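Workshop and Laundry Notes: Towel Handling with a Bench Arm

Safe practice following the March stoppage

These notes are issued to members of the Zimcombe shared workshop who use the robot arm for folding and sorting household linen. They replace the single page formerly kept in the laundry binder. Members who completed their induction before March are asked to read them in full before their next booking.

What happened

On a Friday evening, a folding routine stopped partway through its second towel. The gripper had closed on a double layer at the hem, the arm continued towards its next position, and the towel drew a loose charging lead across the work surface with it. The lead caught at the elbow joint. The arm reported a joint fault and held its position with the towel still gripped.

The member present, Nipon Kaewkla, attempted to free the towel by hand while the arm was powered. The fault cleared during this attempt and the arm moved. Mr. Kaewkla's hand was bruised against the edge of the table. No bones were broken, and he has kindly agreed to the incident being described here. The arm was out of service for 17 days while Quang Lại inspected the elbow joint and replaced a damaged connector.

The review, conducted by Jolene Brunton, found that the arm had behaved as configured. The automatic retry setting was left on after an earlier demonstration. That setting has now been disabled for all member accounts and should not be re-enabled without Ms. Brunton's written approval.

Preparing the work area

Lay the fabric mat flat and smooth out any ridges with the palm. A raised edge will be read by some routines as the corner of a towel, and the gripper will close on the mat itself.

Clear all leads, chargers and extension cords from the arm's reach before switching on. Reach should be judged with the arm fully extended, including the elbow, which swings wider than most members expect. Cords that must remain in the room are to be gathered and secured to the wall side. Adhesive cord clips are kept in the second drawer, together with the Godeo fabric ties.

Remove cups, spools, tools and small parts from the floor and from adjoining surfaces. Drinks are to be left at the sink counter.

Preparing the linen

Facecloths and hand towels should be fully dry. Damp terry cloth clings to itself, and the fingers are then likely to lift two layers together. Shake each towel once and lay it down with any woven band facing up.

Towels with pulled loops should be set aside. A loop caught on a gripper finger will hold the towel after release, and the next movement may drag the whole stack. Trim pulled loops level with the pile using small scissors; they should never be tugged. Fabric softener is best omitted for linen intended for the arm, as it leaves a coating on the finger pads. Pads may be cleaned with a cloth barely dampened in warm water and a drop of dish soap, then dried. The Bangash degreaser under the sink is for metal parts only.

During operation

Begin every session at the reduced speed setting, and keep to it for the first 2 towels. One member must remain within reach of the emergency stop at all times. Long hair is to be tied back and loose sleeves rolled above the elbow — this applies to observers as well.

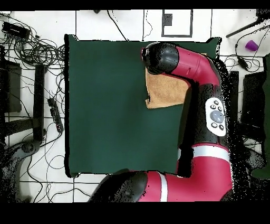
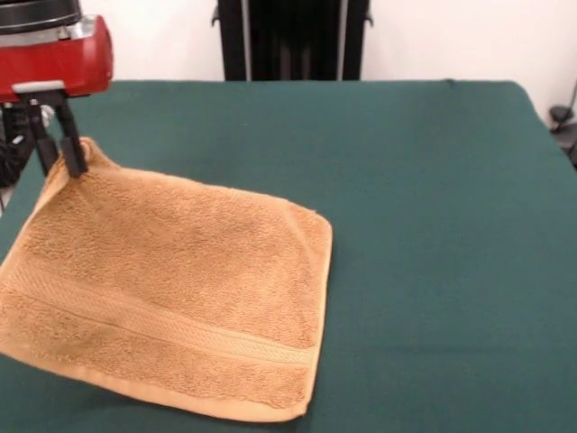
If the towel catches or the arm halts without instruction, proceed in the following order.

1. Press the emergency stop. Do not rely on the pause command.
2. Step back and warn others in the room.
3. Switch off the supply at the wall and wait 30 seconds.
4. Support the arm from below before releasing any joint brake. An unsupported arm will drop.
5. Open the gripper using the manual release described in the binder. If the release is stiff, leave it alone and contact Quang Lại.
6. Withdraw the towel slowly in the direction of its free edge.
7. Record the fault code and the name of the routine in the log.

A towel may be cut free if necessary. Replacement facecloths are inexpensive and members will not be charged for them.

Power should not be restored until a second inducted member has checked the area. A fault that clears by itself must still be logged, and the routine is not to be run again that day.

Routine checks

Finger pads are inspected weekly by Maximiliano Echeverría, who also tests the emergency stop. Members who notice play in a joint, an unfamiliar noise or a change in grip should report it at once — even where the session was otherwise completed normally.

The log now contains 152 entries, of which a good number concern snagged hems. Members are encouraged to consult it when choosing a routine for an unfamiliar fabric. Waffle weave and microfibre remain unsuitable for the present finger pads. Isauro Robles is testing a set of softer pads from Ernix, and his results will be added to the binder when they are available.

Questions concerning induction or bookings should be directed to Ms. Brunton at the front office.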